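Ticket 817 – Sim kitchen cell, pan keeps slipping in the gripper
Opened October 2019
Status: waiting on overnight run
Site: Orkomden, simulation bench

Picking this one up again after it bounced back from the Seltier folks with "cannot reproduce". I can reproduce it just fine, so let me write down what I've got.

The task is the usual one. The arm takes the frying pan by the handle side, lifts it, and sets it down on the burner plate. On the old build it was boring, which is how I like it. Since I moved the cell over to the new physics build, the pan starts to creep in the fingers right after the lift, and by the time we're over the burner it has rolled far enough that the placement check throws error 39 (object pose out of tolerance).

First thing I tried was a higher grip force. Worse! The pan buzzes like a phone on a table and then pops out sideways. Put it back where it was.

Second thing, I swapped in the gripper model from the Gokia cell, thinking mine had bad finger geometry after the import. Same creep, same error. So I'm leaving the gripper alone now, and I've put the original back so we're all looking at the same setup.

Then I stepped through a run with the camera parked low in front of the counter and stopped it with the pan over the burner. You can see the tilt pretty well, and the handle is pointing down to the right when it ought to be level.
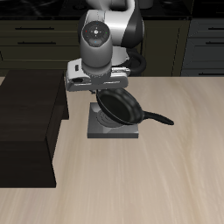
Mervyn Haworth: Have you looked at the mass on the pan itself? When we converted the kitchen props in May, a few of them lost their center of mass and it got dumped at the origin of the mesh. For the pan I think that's the tip of the handle. The old build recomputed it on load, the new one trusts the file.

OK, that was a very good guess. I opened the pan file and the center of mass was sitting way out at the end of the handle – no wonder it wanted to roll. I moved it back into the body of the pan, left the friction alone, and ran the task 9 times. All 9 placed, no error 39.

Not closing yet, though. A few things left:

The contact step is still at the value I was fiddling with yesterday. I'll set it back to default before the overnight run so we don't fool ourselves.

Róisín Breathnach asked if the other props have the same problem. I checked 3 and one was bad, the saucepan. Someone with write access to the Omerović asset folder needs to go through the rest, I can only read it.

Overnight run is queued with the fixed pan. Will post the log here in the morning.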